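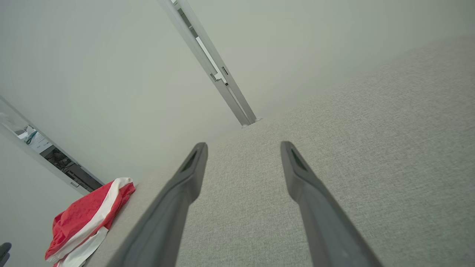

Sitting room: grey upholstery, wall and metal rail (items 3 to 5)

ERNUSER HOUSE, HARKECK
Minutes of the house meeting, June 2023
Held in the kitchen

Present: Yasuo Hirose (chair), Henrik Meinecke (minutes), Hamidreza Ahmadpour, Tõnu Pärn
Apologies: Pascal Fleury, who sent comments by email on items 3 and 6

1. Minutes of the May meeting

Agreed as a correct record with one change. Under "Bins", the words "Tõnu to ring the council" should read "Hamidreza to ring the council". He has rung them.

2. Matters arising

Kitchen tap: new washer fitted by Tõnu. Still stiff when turned to the left. Leave it for now.

Landing light: the switch has been replaced. Closed.

Shelf in the hall: the shelf is up but the brackets have not been painted. Yasuo has the paint. Carried over.

Books: four boxes remain under the stairs from when the sitting room was cleared in May. Anyone who wants anything from them should take it before the next meeting. The rest will go to the charity shop.

3. Sitting room: grey upholstery

Hamidreza had asked for this item. The question is whether to clean the grey upholstery, have it re-covered, or leave it alone.

He said the fabric is a pale grey weave with lighter and darker flecks in it, and that it hides most marks in daylight but not under the lamp. He would like it cleaned properly at least once before anyone decides on new fabric. Tõnu agreed. He thought the weave had years left in it and that a plain cloth would show everything.

Henrik had two prices. Budix would come to the house and clean all the upholstery in the sitting room for £200. Strazds would re-cover it for £400, with the fabric extra. Strazds would need to take it away and could not say how long they would keep it until the fabric had been chosen. Both prices are in writing and are in the blue folder.

Pascal's email was read out. He is in favour of re-covering it in dark green, and he says that if we pay for cleaning we will end up paying for both. Yasuo said he could see the point but did not want the room out of use over the summer.

There was some discussion of doing the cleaning ourselves with a hired machine. Tõnu did this in his last flat and the seats took several days to dry. No one wanted to take it on.

Agreed: to accept the Budix price. Re-covering to be looked at again if the cleaning does not do much. Pascal to be told, and asked to keep hold of his green samples.

Action: Henrik to book Budix and put the date on the kitchen board.
Action: all to take personal things out of the sitting room the evening before.

4. Sitting room: wall

Yasuo reminded everyone that the wall was to stay plain until the house had agreed what should go on it. Three suggestions have been put on the board: the old map of Harkeck, a long shelf, and nothing.

Tõnu is against the shelf. He said anyone sitting down would knock their head on it unless it was so high up that it was no use. Hamidreza asked whether it could go on the other side of the room. It could, but that wall has the radiator on it and the plaster there is poor.

Henrik said the off-white has a slight green look to it in some lights and asked if it had been mixed that way. Yasuo has the tin and will look at the label. If it needs a second tin for touching up, it has to be the same one.

The map needs a new frame. The glass is sound. Tõnu offered to make the frame if someone else would buy the wood.

Agreed: the map, subject to Pascal having no objection. No holes to be made in the wall until the upholstery has been cleaned.

Action: Yasuo to check the paint tin.
Action: Tõnu to measure the map and give Henrik a list of wood.

5. Sitting room: metal rail

The long silver rail was brought up again. Hamidreza would like it moved. Tõnu would like to keep it in the house, as good lengths of grooved metal cost money and it may be of use in the shed. Yasuo had no view except that it should not rub on the fabric.

It was pointed out that the end of the rail has a small metal foot, and that a bit of felt stuck underneath would deal with the rubbing for the time being. There is felt in the second drawer in the kitchen.

Henrik asked if anyone had the paperwork for it. No one did. Hamidreza thought it might be in with the papers for the blinds upstairs, though he was not certain that the two had anything to do with each other.

Whether it should be offered to Strazds was also raised. They have taken odd lengths of metal from us before and knocked a little off the bill, but as we are not using them for the upholstery this did not seem worth a special trip.

Agreed: felt now, and decide at the next meeting. The rail is not to be cut down before then.

Action: Hamidreza to fit the felt and look through the papers for the blinds.

6. Doorway

The white paint on the door frames downstairs gets knocked whenever furniture is carried through. Pascal's email asked that blankets be taped round the frames next time anything large is moved. This was agreed without discussion.

Tõnu asked for the width of the sitting room doorway to be written down somewhere, as it gets measured afresh every time a delivery is due and the answers differ. Henrik will measure it twice and write it inside the lid of the fuse cupboard with the other sizes.

Action: Henrik.

7. Money

The house set aside £4000 for the downstairs rooms this year. £3817 is left. What has been spent so far went on the landing switch, the hall shelf and brackets, paint, and the van used in May.

Yasuo said this looked healthy, but the kitchen floor is still to come and will take most of it. He asked that small purchases go through the book in the drawer, with the receipt pinned to the page. Two receipts are missing from May. One is for sandpaper and filler. Tõnu thinks he has it in his coat. The other is for parking the van and may be lost. Agreed to pay it without a receipt this once.

The £200 for cleaning will come out of the same money. Henrik will pay Budix after the work is done and be repaid from the house account.

8. Kitchen floor

Short item, as Pascal has the samples. Everyone present prefers sheet flooring to tiles. Hamidreza wants something that does not show crumbs. Tõnu would like the cooker pulled out and the boards behind it looked at before any price is asked for, because there was a soft patch there last winter.

Agreed: Tõnu and Yasuo to pull the cooker out one evening and report back.

9. Any other business

Rota: the rota for the sitting room and hall has not been filled in since the end of May. Yasuo will draw up a fresh sheet. Hoovering is to include under the cushions of any chair or seat that has them. The small nozzle is back in the box with the other parts.

Food in the sitting room: Hamidreza asked for no hot food in there for the two weeks after the cleaning. Agreed, with drinks allowed if they are on a tray or a table.

Keys: the spare back door key is missing from its hook. If you have it, please put it back. If it has not turned up by the next meeting, another will be cut.

Post: two parcels for the previous tenants are still in the hall. Henrik will send them back.

Lamp: the lamp in the sitting room flickers. Tõnu has tried a different bulb and it made no difference. He will look at the plug.

10. Next meeting

To be held when Pascal is back, so that the kitchen floor and the map can be settled with all five of us present. Yasuo to send round some dates. Items for the agenda to Henrik, please, and on paper if they include drawings.

Minutes taken by Henrik Meinecke. Corrections to him before the next meeting.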